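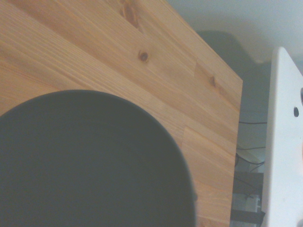

Le plateau en pin, côté mur. Trois nœuds, et les joints entre les lames bien visibles.

J'ai décidé de refaire la finition de cette table. Je note ici au fur et à mesure, ça servira peut-être à ceux qui ont le même genre de plateau en lamellé.

La table vient de chez Spanos, une petite menuiserie qui vendait ses modèles de démonstration. Modèle Hunthorpe. Je l'ai payée 700 couronnes en janvier, livraison comprise. Plateau seul, les pieds étaient à part.

C'est du pin, donc c'est tendre. Un ongle appuyé un peu fort laisse une marque. Si vous voulez une table qui reste neuve, prenez du hêtre ou du chêne. Moi ça ne me gêne pas.

Les lames sont collées bord à bord, et certaines sont aboutées. On voit un de ces raccords vers le bord droit. J'ai passé le doigt dessus plusieurs fois, on ne sent rien. C'est surtout là que je surveille, parce qu'un aboutage mal collé finit par s'ouvrir quand le chauffage tourne tout l'hiver.

Les nœuds : le plus gros est allongé, près du bord du haut. Celui-là est sain. Le petit rond foncé en dessous m'inquiétait davantage, j'avais peur qu'il se décolle au ponçage. Il n'a pas bougé. Le troisième est si pâle que je l'ai découvert au bout de plusieurs semaines.

Ponçage à la main, cale en liège, toujours dans le sens du fil. J'ai commencé au grain 120, terminé au 180. Plus fin, l'huile pénètre moins bien, en tout cas avec celle que j'utilise.

Compter une bonne soirée pour le ponçage et autant pour enlever la poussière. Aspirateur d'abord, puis chiffon à peine humide, puis on laisse sécher la nuit. J'ai sauté le séchage la première fois et les fibres se sont relevées partout. Il a fallu repasser le 180.

Pour l'huile j'ai pris la Cikden incolore. Quatre couches fines au total, essuyées au bout d'un quart d'heure. Le pot annonce deux couches, mais le pin boit beaucoup, surtout en bout de lame.

Attention aux chiffons imbibés d'huile. On les étale dehors à plat ou on les met dans un bocal d'eau fermé. Jamais en boule dans la poubelle.

Question couleur : ça tire un peu vers le miel orangé. Le pin fonce de toute façon à la lumière, huile ou pas. Si vous voulez le garder clair, il existe des huiles légèrement pigmentées en blanc. J'en ai essayé une sur une chute, le résultat faisait plâtre. Je n'ai pas insisté.

Conséquence de la lumière : ce qui reste posé toujours au même endroit laisse une trace plus claire. Le gros rond gris anthracite, je le déplace maintenant toutes les semaines. Le gris mat va bien avec le bois clair, je trouve.

Reste le problème des câbles. Il y en a deux noirs qui passent à côté de la table, dont un qui pend. J'ai commandé une goulotte Skellimo, 9 euros, à fixer sous le plateau. Vis courtes obligatoires — mesurez l'épaisseur avant de percer, je l'ai écrit sur un bout de scotch collé à la visseuse.

On me demande si je paierais le même prix aujourd'hui. Oui pour le plateau. Les pieds, non, je les aurais faits moi-même avec du chevron raboté.

Et pour ceux qui demandent en euros : je n'ai pas gardé le taux du jour, regardez un convertisseur.

Prochaine étape, le dessous. Je ne l'ai pas huilé et c'est une erreur — un plateau traité d'un seul côté peut tuiler. Pour l'instant il est droit, vérifié à la règle le 4 juin. Je m'y mets dès que j'ai quelqu'un pour m'aider à le retourner.

À lire aussi
Cale en liège ou ponceuse orbitale : mes essais sur du pin
Récupérer une auréole d'eau sur bois huilé
Goulotte Skellimo, montage sous un bureau
Où stocker l'huile Cikden une fois le pot ouvert
Table Hunthorpe : le déballage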